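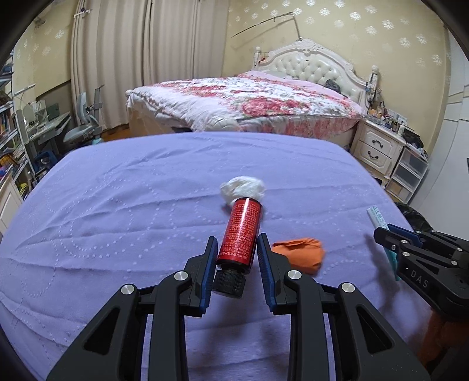
Probiotic powder sachets: a review after a month of use

Posted December 21, 2023 by Zuleica Rocha

I bought a carton of single-dose probiotic powder from Chaudhary, the import grocer on Pretolside, after my sister left one behind and I got curious. I have had yoghurt drinks and capsules before. The powder was new to me, and the packaging is in Chinese, which I read slowly and with a dictionary.

What you get

The powder is freeze-dried and comes in stick sachets, one dose to each. There is no scoop and no tub, so nothing needs measuring and nothing goes in the fridge. I keep mine in the bedroom with the rest of my bits and pieces, as I take it before I get dressed. It is a cool room, even with the heating on.

The shop had no English leaflet. They told me the sachets were one a day, taken with cool or lukewarm water, and I have stuck to that.

Opening the sachets

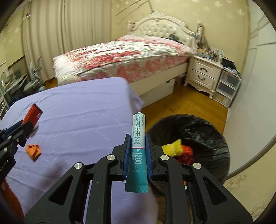
Stick sachets are something I usually dislike. Sugar, instant coffee, plant food: I end up tearing half the top off and losing some down my sleeve. These have been better than most. A thin dashed line and a small scissor mark are printed on the sachet to show where to open it, and I would take the scissors seriously. I tore the first few by hand and got a ragged edge on two of them. With nail scissors it is a straight snip and the powder pours in one go. The shape is long and narrow, so it goes easily into a small glass or the neck of a bottle.

Tap the powder down to the other end before you cut. It is very fine and clings to the inside otherwise.

The numbers

The figure printed on the sachet is ≥1200亿 CFU/袋. 亿 is a hundred million and 袋 is a bag, so that is at least 120 billion units per sachet. It is a large number. I have no means of checking it, and a bigger count doesn't tell you whether a product will suit you. If you are on medication or have a health condition, ask a pharmacist first.

Taste and mixing

Slightly sweet, slightly milky, a bit chalky if you leave it standing. It mixes into water with a spoon, though a few specks stay on the side of the glass. In porridge it vanished, but I let the porridge cool down first. I didn't like it in orange juice.

Did I notice anything? My stomach was a little unsettled for the first 4 days and then went back to normal, and it has been normal ever since. I can't claim more than that.

What I would change

The waste. Every dose leaves an empty wrapper, and my council won't take them for recycling, so they go in the bedroom bin. I tried a tub from Westia last February that made far less rubbish, but the powder had gone lumpy before I reached the bottom.

I will finish the carton. I would buy it again for travelling, and probably go back to yoghurt at home.

Ease of use: 9 out of 10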